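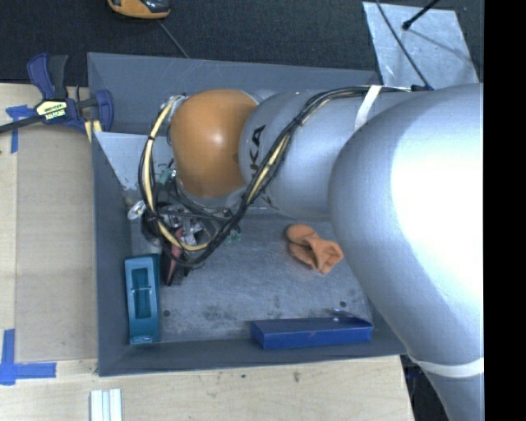 A gray bin with a small assortment of objects in it, one of the sorting bins at the Girard hall.

Sorting day moved up at Girard, bins still needed

Apr 29, 2000 — The spring swap at the Girard hall will open its sorting tables a week early, organizers said. Too much stuff, not enough bins. Drop-offs have been coming in since February and the back hallway is full.

Small household items only this year — kitchen odds and ends, toys, hardware, desk things. No clothes, no books. Those go to Munis Street as before.

Jade Bergeron, who runs the intake table, said 96 boxes had come in by last night and 17 were still taped shut. "We go bin by bin. Mixed stuff goes in the gray ones, and when a bin gets low we top it up from the boxes," she said. "Please dont leave bags by the side door."

Tekley Hardware has lent 50 bins, the deep kind with sloping sides. Old ones, scratched up, but they hold. Bergeron wants more if anyone has them. Lids not needed.

Anything left after the swap goes to the Flaltavum thrift store, wich will pick up the same evening.

Tables open at 3 p.m., enter from the parking lot. Items are free, limit one bag per household for the first hour. Bring your own bag.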